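October, evening. Spent the afternoon on the gripper at Uvthorpe. The pads on both fingers have started to lift along the top edge, and Kirsten Thoroddsen wants them changed before the next run. I got the pivot screws out and cleaned, and put a little grease in.

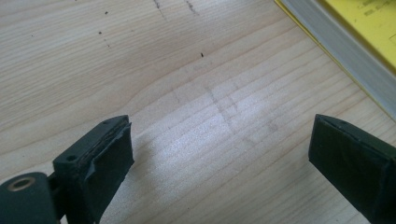

New pads are on order from Dilance, 6 to a pack. Until then I'm keeping it to light jobs, nothing over 400 grams. Must ask Kirsten for the small hex key back. Home by seven, soup and bed.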